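About us

Hello, and welcome to Drider! I'm the one who answers the emails, builds the spreadsheets and (most weeks) makes the tea. We help small companies and colleges work out what to spend on robot kit before they spend it.

I started out buying equipment for a workshop in Kodville, and I made every mistake going. I once signed off a lovely arm and forgot the budget for spare finger pads! So now we plan the dull bits first: pads, pins, cables, somewhere to store it all, and the hours of the people holding the tools. A hand-held gripper is a much gentler way in than a full arm, and plenty of our clients begin there, on an ordinary table with ordinary household things.

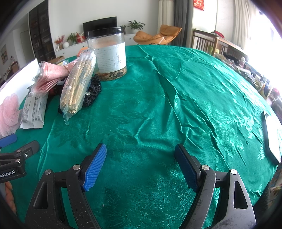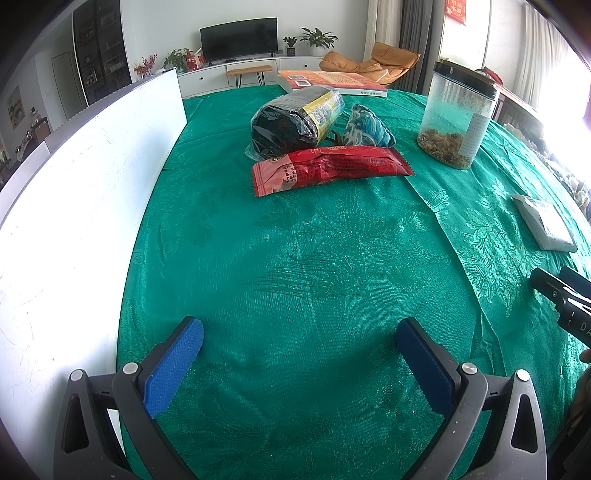 Hand-held grippers at the green-covered table, fingers open.

Since September we've been looking after the Strand project, our biggest yet, with 116 lines on the equipment list. I trimmed it to 92 and the client still got everything they'd asked for, which made my whole week. We also keep a shared price sheet called Collov, so you can see what each item costs now and what it'll cost to keep going next year.

We don't sell equipment and we don't take commission. A first planning call is free, a written budget review is £80, and a full buying plan starts at £1000. If you've got a quote on your desk and it's giving you a funny feeling, send it over and I'll have a read!

Page updated October 30, 2025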